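Home > Robotics > Grippers & End Effectors
Tags: two-arm setups, fingers, cardboard

Which fingers for folding cardboard with two arms?

Mireille Hourani
November 25, 2020

We've been trying two sets of fingers on a two-arm rig, and I'm having a brilliant time with it! Corrugated board is a lovely test material – stiff one way, floppy the other, and it never bends quite where you'd like.
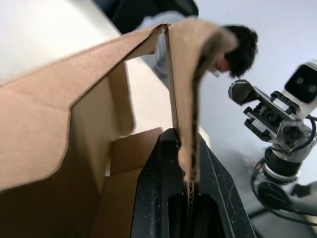

The Fladix fingers are the stiffer set and the Nildale ones give a little. I've run 27 folds with each. The stiff ones hold the crease better, but I worry about crushing the fluting. Would you change the fingers or just turn the force down?
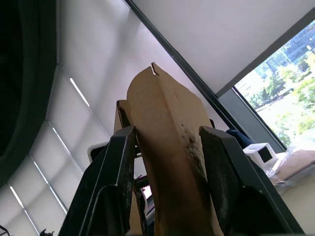

Lu
Turn the force down first, it's free. Then look at where you're gripping. If you pinch across the flutes the board crushes, and along them it slides. I'd also watch the wrist view and the head view side by side, as a fold can look square in one and be miles out in the other.
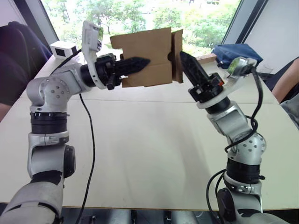 Getting both arms to agree on the angle matters more than the finger material, in my experience. Let one hold still and have the other do all the turning. I'd love to hear how the softer set gets on with that!

Bronerex
stiff ones. had the soft type since September, wouldn't go back

632 views · 2 shares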